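Is the Bristumberg bar association worth joining if you're not a litigator?

Tracey Heywood
July 2023
I do estate planning on my own in Gremholm. The county bar wants $236 a year from me, and the website lists ten committees and a lot of lunches. Has anyone gotten real work out of it, or am I paying for somebody's newsletter?

Wilma Munro
Depends what you call real work. I've been a member for six years. The referral service sent me 14 calls last year and two became clients, one of whom paid. They claim 722 members, but I'd like to know how many have renewed – I see the same few faces at everything.
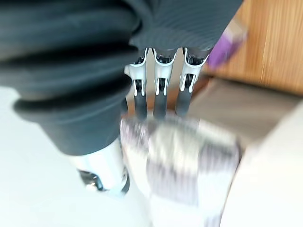 What I do use is the ethics line. You call, a member who knows the rules calls back, and it costs nothing extra. Ask the office if that comes with the basic dues, as the site doesn't say and the brochure is old.

Liya Derese
join, good people

Jean Strachan
I'd wait until September. Dues were cut in half for new members last fall, though I wouldn't swear they'll do it again. Also read the refund rule first. I quit after two months and got nothing back. If it's only the continuing education you want, price the classes one at a time before you sign anything.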